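Mugs that go straight from dishwasher to cupboard: handle left or handle right?

Home & Kitchen > Everyday Stuff
5 replies

dolan_street_kate
Okay, settle something for my household. I drink tea all day long (black, splash of milk, the Vaviden loose leaf if I'm feeling rich) and my husband has decided that I am ruining my mugs by never scrubbing the tea stains out. My grandmother never scrubbed hers and it was basically brown inside by the time I was born. Is it bad for the mug? Is it bad for ME? Also, while I have you, he turns every handle to the right in the cupboard and I'm a lefty. Please be on my side.

pumpernickel92
Not bad for you, it's just tannin. But I can't stand the look of it, sorry. Baking soda, a few drops of water, rub with your finger, rinse. Takes less time than typing this did. I'm with the husband on the stains and with you on the handles.

Selten Sue
Hard disagree with pumpernickel. Baking soda is fine on plain glaze but I wore the gold rim right off one of my mom's cups with it — I was being gentle, too! Now I soak with a denture tablet overnight and leave the sponge out of it. Nothing fancy, the store brand works.

And 212 degrees is too hot for half the teas people complain are bitter. Unrelated but I had to say it.

pumpernickel92
A gold rim is a whole different animal, Sue. I wouldn't put one of those in the dishwasher either. And black tea wants boiling water, I will die on this hill.

Selten Sue
Black, sure. I said half the teas. My green gets nowhere near boiling and it's lovely.

jundine_joe
I sold dishes for years at a shop in Jundine, so here's my two cents. Stains sit on the glaze unless the glaze has crazed, those tiny spiderweb cracks. If they're inside the mug, tea gets down in there and no paste will fetch it out. I'd retire that one to pencils. Pattern on the outside is a separate worry. If you can feel the edge of it with a fingernail, wash by hand and keep the scrubby side away from it. Plain colored mugs with nothing printed on them, do what you like.

My own taste runs to patterned outside and light inside, so you can see how strong the tea's getting. Red with pale swirly flowers, handle on the left for Kate:

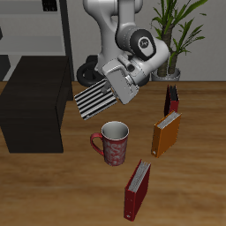

dolan_street_kate
Update, and thanks everybody!
I tried the baking soda on the plain blue one and it came up great, so fine, he wins that round. The denture tablet is fizzing in my flowery one as I type. Joe, I ran a fingernail over it like you said and I can feel the petals, so that one's hand wash from now on (I will forget by December). And I love that red one. My friend Solange Ferrand has something similar and I've been eyeing it for ages. Handles are still under negotiation — I've offered him the top shelf and I get the bottom one.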